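Griso board notes

Griso is our growing set of notes on circuit boards you can read with your own eyes: the chips, the connectors and, best of all, the printed labels that tell you where you are. It holds 1,609 entries so far, sorted into 56 folders, and we're still adding to it (there's a big box left to get through!).

Each entry is a short text file plus a close-up. The folder called Sonden covers boards with several large chips, and it's a lovely place to start if you enjoy tracing which part belongs to which.
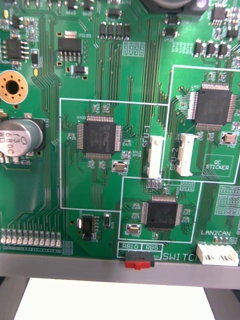
Sonden folder: green board with U400, U401 and a third large chip, each in its own white outline with a crystal close by. SEU-1 and SEU-2 mark the two tall white connectors.

Labels are copied exactly as printed, capitals and hyphens included, so search for "LAN2CAN" and not "lan to can". If a chip's number can't be read, leave the field blank. Please don't guess what a part does from its label alone.

Folders
Sonden: several large chips
Barua: mostly connectors, 700 entries
Gondoso: switches and sliders, 40 entries, more very welcome

Spotted a wrong label? Send the entry number and your reading of it. We love getting these!

Last updated 26/07/2026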